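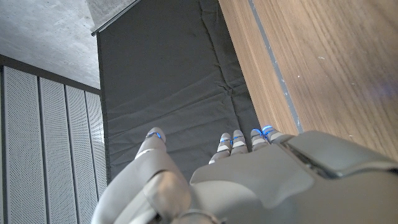
Soldiers salute as a way of saying hello politely without stopping for a chat. It looks easy until you try it. Your fingers have to be straight and close together, with the thumb tucked in beside them. The grey hand at the top has its four fingers close together, but they're a bit curly and the thumb has wandered off to the left. A sergeant would have something to say about that, and would say it loudly.

Who salutes whom?
A soldier salutes an officer, and the officer salutes back. Really they are saluting the King's commission, the piece of paper that made the person an officer. This is handy if you don't much like the person.

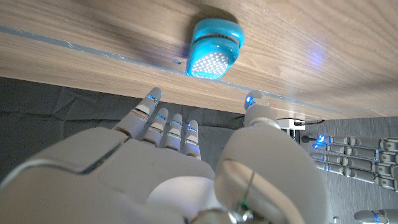

A right hand, the usual one for saluting.

Palm out or palm down?
In the British Army, your palm faces forwards. In the Royal Navy, it faces down. One story says sailors were hiding hands covered in tar from the ropes, and it's a good story — though old stories about salutes should be taken with a pinch of salt.

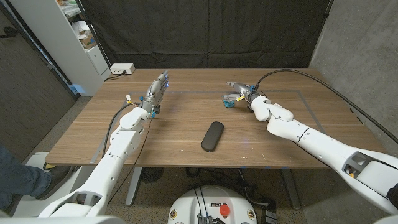
Left arm, right arm. Learn which is which before you join up.

What if you've lost your hat?
British soldiers don't salute without one. They stand up straight instead, and then go and look for the hat.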